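Print | E-mail

Truvotley Sports Radio — fault log
Ticket 387: Commentary arriving ahead of the match clock
Opened by: Catriona Lamont
Priority: Normal (raised to High by Murdo Lennox, lowered again by everyone else)
Opened: Jan 10, 2026

Catriona Lamont, 13:52
Our commentary feed from the ground at Butstead has lost touch with the score ticker on the listen-live page. Listeners hear the goal, put the kettle on, and then see it appear on the page. Fraser Farquharson is commentating, and he would like it known that he is not psychic. The studio feed is fine. The feed from the other match is fine. It is only Butstead, as it was only Butstead in July, when we closed the ticket with the words "seems all right now".

Santosh Rathore, 14:05
Picked this up. Can you tell me which box the commentary position is using? The kit list says the Mimeck. The kit list also says we own a minibus.

Catriona Lamont, 14:11
It's the Ferri. The Mimeck went back in its case after the cup tie because the headphone socket only worked if you leaned on it.

Santosh Rathore, 14:20
Right. The Ferri has its own delay setting, kept in a menu under "Line", then "More", then "More" again. It ought to be at 200 milliseconds for an outside broadcast. Please ask Fraser to read me the number at the next stoppage.

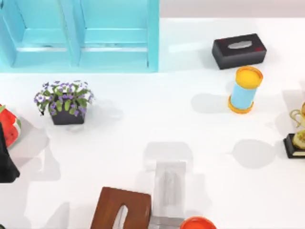

While we wait, I've compared the two streams. Butstead's audio is reaching us when it should and leaving us when it should, so I don't believe the line is at fault. The ticker takes its time from the match clock, and the match clock is started by hand by whoever is in the studio when the referee blows. Who was that today?

Catriona Lamont, 14:31
Me. I started it on the whistle. I have witnesses.

Murdo Lennox, 14:33
I was one. She started it on the whistle. Can somebody tell me what I say to the man who has now e-mailed three times about his accumulator?

Santosh Rathore, 14:36
Tell him we are looking into it.

Fraser Farquharson, 14:49 (by text, pasted in by Catriona)
It says 200. I have been through so many Mores I missed a corner.

Santosh Rathore, 14:58
Thank you, Fraser. So the box is innocent. Steps so far:

Restarted the ticker: no change.
Restarted the listen-live page: no change, and we lost the league table for a bit.
Swapped Butstead to the spare channel: no change.
Swapped it back: no change, which I suppose is a kind of success.

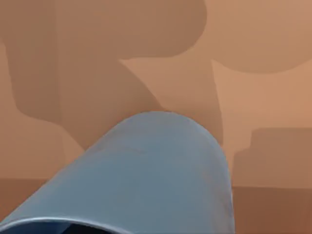

I went into the page settings next. Each outside broadcast has a profile, and each profile has a box marked "hold updates". For the other match it's empty. For Butstead it is set to 6, and the unit is seconds. Add the usual crawl of the page itself and you have Catriona's kettle. I have not changed it yet because I'd like to know who put it there and whether anything leans on it.

Murdo Lennox, 15:07
Could we find out who put it there after the match?

Santosh Rathore, 15:08
We could. Clearing it at half-time.

Catriona Lamont, 15:26
Second half under way. Fraser called a free kick and the page had it before he'd got to the end of the taker's name. He does take a run-up at names, but even so.

Santosh Rathore, 15:40
Good. The change history says the hold was added in July by an account called "sport5", which is the shared login on the studio PC. It has been used by all of us, two work experience students and possibly the man who fixed the blinds. I'm marking the cause as "setting left over from an earlier test" and would be grateful for a confession by any route.
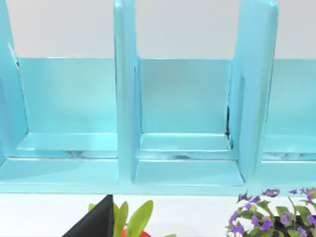
Ailsa Strachan: It was me, sorry. In July the stream from Butstead was running late, so the ticker gave away every goal before the commentator got there. I put the hold on so he could break his own news. Then the line was upgraded and I forgot all about it. I also wrote "seems all right now", which at the time it did.

Santosh Rathore, 16:12
Thank you, Ailsa. That explains why there was no trouble on the studio feed, and why the spare channel made no odds: the profile goes with the ground, whichever channel it's on.

Still to do:
Check the other grounds for the same setting. Ailsa has offered.
Give people their own logins. I have asked for this before, see tickets passim.
Get the headphone socket on the Mimeck looked at.
Correct the kit list (minibus).

Murdo Lennox, 16:15
The man with the accumulator says it lost anyway and he'd like an apology for that too.

Catriona Lamont, 16:21
Full time at Butstead, page and commentary agreed on it. Happy for this one to be closed once Ailsa has been through the other profiles.

Status: Open, awaiting Ailsa Strachan

Print | E-mail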